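The Lundham Bypass, Again

09/04/2026

The county wants to dig a tunnel under Liltidwood Ridge, and this week they put out another glossy booklet to tell us how well it will go. I read it twice. I still can't find the page where somebody says who pays if the rock is bad.

I drive the ridge road four days a week, so I'm not against a tunnel on principle. The road is miserable in winter and the trucks crawl up it in second gear. If you told me I could be in Lundham before my coffee went cold, I'd listen. My trouble is with the numbers, and with the cheerful way they keep being handed to us.

The booklet says 1153 working days from first blast to ribbon cutting. Where does a figure like that come from? You'd expect "under four years" or something with a bit of give in it. Somebody ran a spreadsheet and copied out whatever fell from the bottom cell. The same booklet admits they have drilled 12 test holes along the whole line, and two of those stopped short when they hit water.

I asked about the water at the open evening in August. Syahrul Lumenta, who was there for Tuhumury, the design firm, was polite and gave me more time than I deserved. He said wet ground is normal, they'd grout ahead of the face, and the contract allows for it. Allows for how much of it? He said that would be settled at the next stage. Everything gets settled at the next stage.
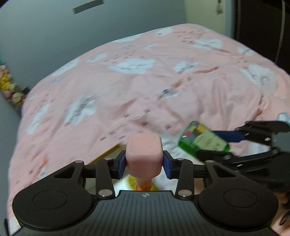
Then there's the jobs claim. Some 300 local jobs, it says in big green type. I worked on the Sinberg dam access road when I was young and dumb, and the skilled crews all came in by bus on Sunday night and left again Friday. What the locals got was flagging, cooking and hauling gravel. Decent money, and I took it, but it was gone in two summers. If the county means that kind of job, it should print that in green too.

What would change my mind? More holes, for a start, especially at the east end where the old spring comes out by the quarry gate. A plain table showing the price if the digging runs a year late. And a promise that the ridge road stays plowed the whole time, in writing, with the name of the department that will do it.

I've sent all this in on the comment form. The form has a limit on how much you can type, so I sent it in three pieces. Comments are open until the end of the month, and the paper copies are on the front desk at the Lundham library.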